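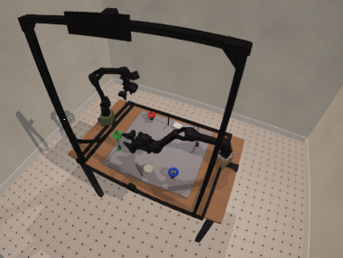
Running the Ekadlow two-arm bench as a visitor demonstration

These notes cover setting up and running the simulated Ekadlow bench for an open day, with visitors in front of a screen and one or two operators at the desk. They were written after the November open day at Kirnwood and replace the older sheet, which assumed a single arm and no audience. The simulator is Tredex. Commands are given by menu name, as the keyboard shortcuts differ between builds.

You should already be able to start Tredex, load a bench and move one arm by hand. If not, work through the starter exercises first and come back to this page.

What you need

One computer for the simulation and the operator window. A second computer is not required, but a second screen is.
A large screen or projector for the public view, mirrored from the second output.
The Ekadlow bench file, two-arm version, with the rings and stands.
The Manurung controller pair, or two ordinary game pads. The pads are coarser in wrist rotation. Everything else works.
A mains extension lead that reaches the front of the room.

Visitors will stand on any cable that crosses the floor. Tape it down or run it along the wall before anything is switched on.

Step 1. Load the bench and check the layout

Open the bench file and wait for the shadows to settle. On a slow machine the first few seconds are jerky and the arms may appear to twitch. Leave the controllers alone until the status line reads Ready.

Choose Layout, then Demonstration. There are several layouts in the file and they look alike from a distance. The demonstration one has three rings in red, green and blue, with the small stands set out on the grey mat under the gantry. If a ring is missing, the wrong layout is loaded. Do not try to add the ring by hand: it will be created with default friction and will slide off a stand that should hold it.

Save a copy of the layout under a new name. All resets on the day should go to this copy. At Kirnwood an operator saved over the original at lunchtime with one ring lying on the floor of the simulated room, and the afternoon group started from that.

Step 2. Set the arms to their start poses

Choose Arms, then Home. Both arms will move at once, so keep the mat clear of anything you have been carrying.

Home is a safe pose but a poor one for showing people. The two arms fold up, and from the back of a room they read as one dark shape. For the demonstration, leave one arm raised over the rear of the mat and bring the other down low, with a long reach across it. Visitors can then see straight away that there are two, and that they have the same work area to share.

Store this as pose 11. Poses 1 to 10 are used by the starter exercises and will be overwritten the next time anybody runs them.

Step 3. Limit the speed

The default joint speed is too high for an audience. A transfer that takes a few seconds is over before the person talking has finished the sentence about it. Set the speed limit to 40 per cent for operator work and 25 per cent when visitors are at the controls.

Leave the acceleration limit where it is. Lowering both makes the arm feel as if it is lagging, and new users respond by pushing the stick further. They then overshoot.

Step 4. Choose the views

Tredex will show up to four views on the public screen. Use two. With four, each is too small to follow from further back than the second row, and people spend their time working out which is which.

The first should be the room view, high and from the front, with the whole table and the gantry inside it. Do not let it orbit. The slow rotation option looks good on an empty stand, but it makes it hard to relate left and right on the screen to left and right on the controller.

The second should be a close view, looking past the fingers of whichever gripper is working. Most of the questions come from this one. It also needs the most preparation, as it is easily confusing: objects are large, seen at odd angles, and the table is mostly out of sight. Before the doors open, drive the arm slowly through the whole sequence with only the close view showing, and note where you lose track of what you are looking at. Those are the places where the speaker has to say something.

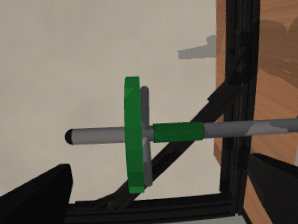
Close view, gripper fingers at both lower corners. The green disc is nearly edge-on to the camera.

Anything flat is difficult in the close view. Face on, a round part is obvious to everyone. Edge-on, it becomes a narrow band, and a visitor who has just walked in will not connect it with anything on the room view. Rotate the wrist a little in each direction and wait. The change in outline tells people more than a verbal description does, and it gives the operator a check on depth at the same time.

Shadows are the other thing to watch. Tredex draws them at reduced quality in the close view, so their edges can look stepped or jagged. This is normal and does not affect contact. Shadow quality can be raised under Display, Light, from 1,000 to 2,000. On our machine the higher value cost enough frame rate to be felt through the controllers, and we went back to the lower one after the first group.

Step 5. Rehearse the transfer

The sequence we use is a single ring transfer. One arm picks up a ring, brings it over the mat and lets it down on a stand. It is short, and it contains each thing that visitors ask about: approach, grip, carry, alignment and release.

Approach. Come in low and level, with the fingers already open to slightly more than the thickness of the ring. Stop just short. Tell the visitors that you have stopped on purpose, or they will assume a fault.

Grip. Close slowly until the force bar turns amber, then hold. Red means the ring is being squeezed into the finger pads and will jump on release.

Carry. Lift straight up before moving sideways. The stands are light and a ring dragged across the mat will take one with it. Keep the second arm still during the carry. It can be moved, and an experienced operator will want to, but two moving arms halve the attention paid to either.

Alignment. Use the room view to get over the stand and the close view to get the centre right. Going straight to the close view is the usual beginner's mistake. The ring hides the stand at the moment you most want to see it, so the lining up has to be done before the ring gets there.

Release. Open the fingers fully, pause, then withdraw along the line you came in on. Withdrawing upwards catches the ring about one time in three with game pads, less often with the Manurung pair.

Run the sequence 14 times without a reset before you call it ready. If the ring is dropped, pick it up from where it fell and carry on. Recovering a dropped ring in front of people is a separate skill and this is the time to practise it.

Step 6. Hand over to visitors

Allow five minutes each, including instruction. Give them one arm. The other stays parked in the raised pose, with its controller unplugged and behind the desk. If it is left on the desk it will be picked up.

Say only this much before they start: left stick moves the hand, right stick turns it, trigger closes it, let go of everything and it stops. Leave out the coordinate frames. If somebody asks, show them afterwards.

Children generally do better in the room view and engineers insist on the close view. Let them choose, but keep both on the public screen.

Start visitors with the hand already near a ring. A cold start from the parked pose takes most of their time and they learn little from it. Choose Reset, then Visitor start, between turns. The reset takes a few seconds and the sticks should be centred while it runs. If they are not, the arm will set off in whatever direction was last pushed, and the next person will begin by chasing it.

Faults seen on the day

Arm will not move, status line reads Ready. The controller has gone to sleep. Press any button, wait for the light, then try again.

Arm moves in steps. Another program is using the graphics card. In our case it was the projector software, which had been left recording.

Ring sinks into the mat. The time step has been changed. Set it back to the value stored in the layout file and reload. Resetting alone does not clear it.

Gripper closes but the ring slips. Check whether the ring was added by hand (see Step 1). If it was not, look at the angle: the pads need to meet the ring squarely, and at a steep angle only the fingertips touch.

Both arms locked together. This happened once, during a two-arm handover that was not on the programme. There is no clean way out of it with the controllers. Use Reset.

Public screen shows the operator window. The outputs have swapped after a restart. Drag the view across and choose Display, Remember positions. It does not always remember.

Closing down

Park both arms, save the log and quit from the menu. Closing the window directly loses the last few minutes of the log – annoying if you meant to count attempts. Copy the log to the shared folder under the name of the layout. Unplug the controllers last and put them on charge for the following session.

Known differences in the single-arm file

The single-arm version of the bench has no pose 11 and no Visitor start entry. Both can be copied over from the two-arm file with Layout, Import, but the import also brings in the second arm's speed limit, and this has to be deleted by hand before the layout will save.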